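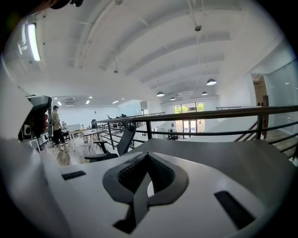
Ofuscamento e sombras em escritório num piso superior: como distribuir a luz?

Tenho a meu cargo a revisão da iluminação de um escritório em espaço aberto, num piso superior, com pé-direito alto e teto branco atravessado por vigas paralelas, também brancas. A luz existente é mista: uma luminária fluorescente comprida de um lado e, do outro, quatro candeeiros suspensos escuros, em forma de cúpula, que se sucedem em direção às janelas. Há ainda uma zona de teto rebaixado, ao fundo, com três focos embutidos pequenos. O chão é de madeira. As queixas são duas e parecem contraditórias. Quem trabalha ao monitor do lado da fluorescente diz que tem luz a mais no campo de visão; quem se senta do lado das cúpulas diz que o tampo da mesa tem uma mancha clara e o resto fica escuro, sobretudo a partir do fim da tarde.

Medi com um luxímetro emprestado, a 0,75 m do chão, mas não tenho confiança nos valores de dia, porque a contribuição das janelas muda de um minuto para o outro. À noite os resultados são mais estáveis e confirmam a segunda queixa: debaixo de uma cúpula a leitura é alta, entre duas cúpulas desce para menos de metade.

Limitações do projeto: o senhorio não autoriza furos nas vigas; não se mexe no quadro elétrico antes de junho; o orçamento da Lenderdale para substituir tudo por calhas ficou em 2750 euros sem mão de obra e foi recusado. Pretendo conservar as cúpulas, se for tecnicamente defensável.

O que preciso de saber:
- se faz sentido subir ou descer as cúpulas e quanto;
- se a mistura de fluorescente com candeeiros pontuais é um problema em si ou só uma questão de temperatura de cor;
- se as vigas brancas ajudam ou atrapalham, no caso de eu passar a usar luz indireta.

Obrigado.

Publicado por lumen_baixo em 15 de agosto de 2019

ohmico77

Respondo por partes, porque são três problemas diferentes e convém não os resolver com a mesma peça.

Altura das cúpulas. Uma cúpula opaca emite apenas para baixo, num cone cuja abertura depende da profundidade do refletor e da posição da lâmpada dentro dele. Subir a cúpula alarga a mancha no plano de trabalho e baixa o valor máximo. Descer faz o inverso. No seu caso, as leituras indicam que os cones não se sobrepõem à altura das mesas, portanto a direção certa é subir. Não lhe dou um valor em centímetros sem conhecer o ângulo do feixe e o afastamento entre candeeiros, mas o cálculo é simples: o diâmetro da mancha é duas vezes a distância vertical entre a boca da cúpula e a mesa, multiplicada pela tangente de metade do ângulo de abertura. Para haver sobreposição, esse diâmetro tem de ser maior do que o afastamento entre eixos. Se com a cúpula na posição mais alta admissível ainda não for, o problema é de afastamento ou de ótica e a altura não o resolve.

Verifique também a linha de visão. Uma cúpula mais alta mostra a lâmpada a quem está sentado longe. Sente-se em cada posto, olhe em frente e confirme que a lâmpada não fica à vista. Se ficar, há três saídas: lâmpada com calote espelhada, difusor opalino na boca da cúpula ou lâmpada de corpo mais curto, que fique recolhida. O difusor perde fluxo, conte com isso na medição seguinte.

Mistura de fontes. Não é um problema em si. Passa a ser se as temperaturas de cor forem visivelmente diferentes dentro do mesmo campo de visão. Leia a marcação no tubo: o código de três algarismos (830, 840, 865) indica a restituição de cor e a temperatura. Escolha as lâmpadas das cúpulas pela temperatura do tubo e o assunto fica arrumado. Trocar primeiro as lâmpadas e depois o tubo sai quase sempre mais caro.

Luz indireta. Um teto branco mate serve bem de refletor. As vigas são brancas, logo absorvem pouco, mas criam faixas: a face virada para a fonte fica clara e a face oposta fica em sombra. Com a fonte a emitir ao longo das vigas, as faixas quase desaparecem; com a fonte a emitir perpendicularmente, acentuam-se. Sem furos nas vigas, a solução corrente são luminárias de pé com emissão ascendente, ligadas a tomadas. Não tocam no teto nem no quadro.

Quanto à queixa do lado da fluorescente, falta um dado: a luminária tem grelha ou difusor? Se o tubo está à vista, uma grelha parabólica reduz o brilho nos ângulos baixos. Rode também os monitores de forma a ficarem perpendiculares às janelas. Boa parte do que se atribui à luminária é reflexo do vidro.

Sobre as medições: faça-as à noite, com os estores descidos, depois de as fluorescentes estarem ligadas há vinte minutos. Use uma grelha regular de pontos e registe a média e o mínimo. A uniformidade é o quociente mínimo / média. Para escrita e trabalho ao computador, o valor de projeto habitual é de 500 lux na área da tarefa, com uniformidade de 0,6.

passafios

Tive um caso parecido no armazém convertido da Brustgate. Subimos os candeeiros e ficou melhor, mas as sombras na mesa só desapareceram quando se puseram candeeiros de secretária. Um por posto, braço articulado, do lado contrário à mão que escreve. Custa pouco e o senhorio não tem nada a dizer.

As cúpulas eram da Carkar e o cabo vinha enrolado dentro da rosácea - vale a pena abrir a sua antes de comprar cabo. Desligue o disjuntor.

quadro_norte

Concordo com a primeira resposta, com duas correções.

Primeira: a fórmula da mancha dá o diâmetro até ao limite do feixe, que por convenção é o ponto onde a intensidade cai para metade da máxima. Duas manchas que apenas se tocam nesse limite não dão uniformidade garantida. Convém uma sobreposição franca e depois confirmar com o luxímetro.

Segunda: antes de subir os candeeiros, veja o que os suporta. Se o cabo elétrico for também o elemento de suspensão, encurtá-lo obriga a refazer a ligação e o alívio de tração. Se houver cabo de aço ou haste, o ajuste é mecânico e faz-se em minutos. Nas suspensões da Değirmenci que instalei há um travão de esfera no cabo de aço e o condutor corre à parte; a sobra de condutor arruma-se na rosácea e não se corta, porque pode ser preciso voltar a descer.

Acrescento um ponto que não foi mencionado. As cúpulas progridem em direção às janelas, e por isso as mais próximas do vidro são as menos necessárias de dia. Se estiverem todas no mesmo interruptor, acendem todas ou nenhuma. Quando puder mexer no quadro, separe as mais próximas das janelas num comando próprio. Até lá, lâmpadas com regulação por rádio fazem o mesmo serviço sem alterar a cablagem, desde que o interruptor de parede fique sempre ligado.

Não contaria com os focos embutidos do teto rebaixado para a área das mesas. Servem a zona que têm por baixo.

lumen_baixo

Obrigado pelas respostas. A fluorescente é de código 840, por isso vou para lâmpadas de 4000 K nas 4 cúpulas. A suspensão é feita pelo próprio cabo, infelizmente, e o encurtamento fica para um eletricista. Vou repetir a medição noturna com a grelha de pontos antes e depois da alteração e coloco os valores nesta página.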